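Clindberg hand project - progress to 20th August

Grasp trials on the cluttered table are under way. We have logged 600 attempts so far, 100 of them on flat items such as card and closed books. Senga MacAulay has finished the labelling for the first three object sets.

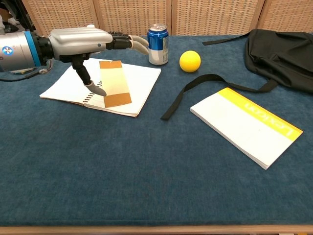
Fig. 3. Thumb on a cardboard strip, with drink can and foam ball nearby.

Flat items remain the weak point - the planner still favours upright objects. Yasuo Yoshida will retrain it on all seven sets and report in December.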